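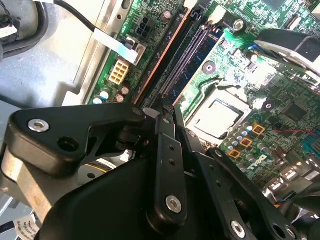
**Pravwood Community Choir — minutes, April**

Chair: Ea Mikkelsen. Notes: Rekha Palaniappan. Started 7.30 pm.

**Winter program**

Ea played us the demo of the Brøndum arrangement and the whole table was humming by the second verse! The alto line is gorgeous (Rekha wants it on record that she is an alto). Agreed to open with it and to move the sea shanties to after the break, where they can get as loud as they like.

Still looking for a closer — favourites so far are the Runlow lullaby and the big gospel medley. Bring your vote on Sunday.

**New singers**

We have 9 new people this term, which takes us to 26. Fantastic news for the tenors, who have been a lonely bunch. Ea will run a warm-up for newcomers before each rehearsal, with tea and a slice after.

**Sheet music**

Two folders are still out from last season. Please check the car boot and under the piano stool. Colour-coded copies for each part worked a treat, so we'll do them again. 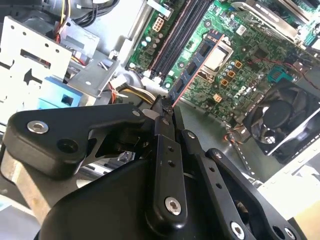 Do we need to know the shanties by heart for the concert?

Only the choruses. Verses can be sung from the folder, and Ea will cue each entry.

**Hall**

Runlow Hall is ours for the dress rehearsal and the acoustics are a dream. Doors at 6 pm, risers up first, then a full run without stopping.

**Actions**

- Ea: finish the running order
- Rekha: print 8 spare alto parts, organise the tea urn
- Everyone: learn page 2 of the Brøndum

Closed 8.45 pm, with one more go at the second verse on the way out to the cars.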